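Building Services 2, Unit 3: Earthing and Bonding in Older Buildings
Course handout

Last unit we looked at where fault current wants to go. This unit is the fun part, where we give it somewhere good to go! Old stone and brick buildings are a great way to learn this, as very little in them was put in at the same time and you have to think about every joint.

Bring your marked-up floor plan of the Wosau town hall, your lab notebook and a calculator. We'll use all of them before the break.

1. Earthing and bonding are two jobs

Students mix these up every year, so let's sort it out early. Earthing connects the installation to the ground. Bonding connects metal parts to each other, so that during a fault they all rise to nearly the same voltage. A person with one hand on a radiator and the other on a metal sink cares a great deal about bonding.

In the town hall you'll find three sets of pipework from different periods. Trace each one on your plan and colour it in. Mark every spot where plastic pipe has been let into a metal run, as continuity stops there and whatever lies past it has to be looked at again.

2. The electrode

A driven rod is the usual choice, but the soil decides how well it works. Damp clay is lovely. Dry gravel is miserable. The Plakitz site sits on gravel over rock, and one rod there gave a reading well above what the design called for. The fix was a second rod, spaced well away from the first, and a buried conductor between the two.

Why the spacing? Each rod uses a volume of soil around it. Put two rods side by side and they share the same soil, so you've paid for two and gained little more than one. Try sketching this, it really does click once you draw it.
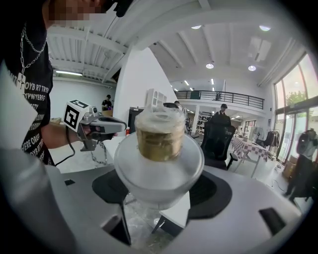 3. Measuring resistance

We'll use the fall-of-potential method, with the tester and two auxiliary stakes. The current stake goes far out, and the potential stake is moved along the line between it and the electrode. Plot your readings. You're hoping for a flat section in the middle of the curve, and when it shows up it is a beautiful thing to see!

If there's no flat section, move the current stake farther out and start again. Record the weather and the state of the soil as well. A reading taken in August can look quite different from one taken after a wet spring.

Reading and exercises

Read the Rengifo notes, section 13, before the lab. Then do these:

Exercise 1. Explain in your own words why a low electrode resistance doesn't replace bonding.

Exercise 2. Redraw the Plakitz layout with the rods at half the spacing and say what you'd expect to happen to the combined resistance.

Hand in both at the start of the lab, room 3422.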